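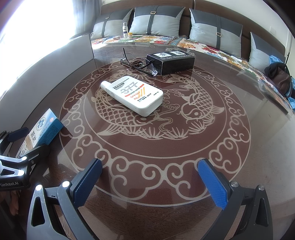 1/ Small thread about moving my evening English class from Tuesday to Saturday morning. Some of you asked me how it is going.

2/ The bus from Loltanstead takes 40 minutes on a weekday evening. On Saturday it takes 26. I didn't expect such a difference, and now I have time for a coffee before we start.

3/ We are eight in the group. Genivaldo Mendonça sits next to me and we practise phone calls together. Phone calls are still my weak point, I must say.

4/ Our homework in April was to write a complaint letter to a neighbour. Mine was too polite. The teacher asked me what I was complaining about!

5/ One thing I miss: after the Tuesday class we all walked to the station together and kept talking. On Saturday everyone goes to do their shopping.

6/ New words this week: "to put up with", "to put off", "to be put out". I still mix the last two.

7/ If you live near Loltanstead and want to join, there is one free place. Write to me and I will pass on your name.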